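**Sim arm grips a candlestick fine in the air, then it slips or jitters when I put the candle in. Contact settings or gripper model?**

Posted by **Kanokwan Luangrath** in Simulation & Control

I am building a small tabletop arm in a shared workshop (Tanasarn, second floor, bench by the window). The hardware is not finished, so for now I test the pick-and-place code in a simulated room on my laptop. The scene is a table with chairs and clutter, an arm standing beside it, and a two-finger gripper with linkages on both sides.

The task has two parts:

1. Pick up a small yellow candlestick holder and lift it clear of the table.
2. Seat a candle in the holder.

Part 1 works when the fingers close on the narrow section. Part 2 does not work reliably. With the fingers closed on the candle near the holder, the candle starts to rotate slowly about its own axis. Sometimes it jitters instead, and after a few seconds the holder is thrown away from the table at a speed no real object would have.

What I have tried:

- Friction on the pads raised from 0.8 to 3. The rotation got slower. The jitter got worse.
- Grip force lowered to 65 percent of the default. Jitter mostly gone, candle drops.
- Smaller time step. Helps, but the run takes most of a lunch break.
- Replaced the candle with a box of the same length. No jitter at all, which makes me think this is geometry.

The solver is the stock one in Lusero. The collision mesh for the holder came from a convex decomposition and has 127 pieces. The candle is a mesh cylinder, exported from CAD. The controller is position-only on the fingers with a force cap.

Is this a contact parameter problem, or should I rebuild the collision shapes? I would like to fix it before February, when the real gripper parts arrive.

---

**Ilari Miettinen**

Rebuild the shapes. Your box test already answered it.

A flat pad on a faceted mesh cylinder touches along one facet edge, or along two, and the solver switches between these from step to step. Each switch moves the contact points, the force direction changes, and the position controller pushes back. High friction makes it worse, as you saw. The slow rotation has the same cause with less energy in it.

In this order:

1. **Replace the candle mesh with a primitive cylinder.** Keep the CAD mesh as visual only. Most solvers have a dedicated routine for cylinder against box, and the contact points stay put.
2. **Make the pads boxes.** If the finger links are also in the collision set, switch off collision between them and the pads. Overlap at the rounded joints produces internal forces that look like grip jitter.
3. **Throw out the decomposition of the holder.** 127 pieces is far too many for a turned part. Use a flat cylinder for the big disc, a short one for the small flange, and one or two for the stem. For the socket, put a ring of small boxes around the inside with a little clearance. A solid cylinder there will fight the candle and launch the holder, and I suspect that is what you have.
4. **Add torsional friction.** A point contact with only sliding friction cannot resist rotation about the contact normal. Check whether your solver exposes it as a separate value. In Lusero it is off until you set the contact dimension higher.
5. Put pad friction back to 1 or lower. If it only holds at 3, it will not hold on the bench.

Do the time step last. Cutting it first hides the bad shapes and costs you hours.

Also check the mass of the candle. CAD exports in millimeters can give an inertia wrong by several orders of magnitude, and a very light body between two stiff fingers will shake whatever else you do.

For comparison, these are the two poses I would use as test cases, with the holder up in the air beside the table and with the fingers on the candle just below the small flange.

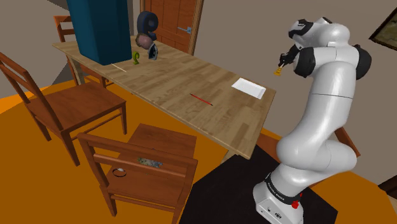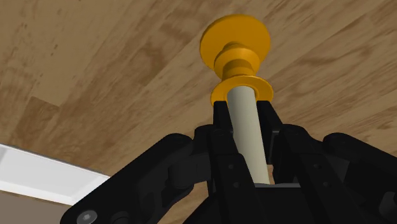 ## How to check each pose

**Holder in the air.** Hold still for ten seconds of sim time and log the pose of the holder relative to the palm. Drift should be flat after the first half second. A steady slope means creep in the friction model. Steps mean the contact points are switching.

**Fingers on the candle.** Log the rotation of the candle about its long axis, plus the contact count per pad. The count should be constant. If it alternates, go back to items 1 and 2. Then rotate the wrist slowly through 90 degrees and back, and compare the start and end angles.

Run both with the clutter removed first. Small meshes on the table add contact pairs and slow everything down for no gain.

---

**plekon_user_1187**

had the same with a mug handle. just weld the object to the gripper when both pads touch, works every time

---

**Ilari Miettinen**

A weld is fine for testing the path planner. It removes the thing she is trying to test.

---

**Kanokwan Luangrath**

Items 1 and 3 fixed the launching. The socket was solid, as you guessed: the decomposition had filled it in. Candle inertia was also wrong (millimeters). Contact count is now constant on the left pad and still alternates on the right one, so I will go through the finger link collisions tonight and post the log.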